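How to Cover a Work Table With Kraft Paper

I go through a lot of table covers. Glue, paint, coffee, you name it, it ends up on there, and a fresh sheet of brown paper is the cheapest fix I know (I've tried vinyl, I've tried old bedsheets, never again). My first one looked like a badly wrapped birthday present, so take your time!

What you need

A roll of heavy kraft paper, wider than your table if you can find it. I get the Bukora one, 29 dollars a roll, and it lasts me till October if I'm good.
Low-tack tape. Mine is Sasaki.
A long ruler, a sharp knife, a dry cloth.

Step 1. Clear and wipe

Take everything off that will come off. Crumbs are the enemy here, because every single one shows up as a bump later. Let the table dry all the way or the paper will buckle on you.

Step 2. Let the paper relax

Cut your piece 10 inches longer than the table and lay it curl side down overnight with a few books on it. I skipped this once and fought the ends for a week.

Step 3. Tape the back edge first

Start in the middle of the back and work out toward the corners, one short piece of tape at a time. Anything bolted to the table gets a slit and a neat cutout. Cut small, test, cut a little more.

Step 4. Smooth toward yourself

Use the cloth and long, slow strokes from back to front. Don't chase every last wrinkle. A few faint ones near the back won't bother your work at all, and a front edge that waves a bit is fine by me too.

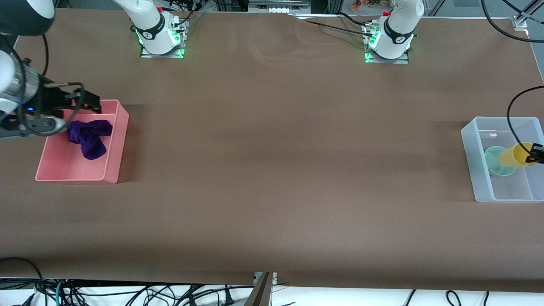
Step 5. Finish the front

You can leave the edge hanging or fold it under and tape it. I fold mine, mostly so my sleeves don't catch. Press the fold with the ruler and tape every 13 inches.

Changing it

Peel the tape slowly, roll the dirty side in, and start over. Scraps with no glue on them go in my drawer for patterns.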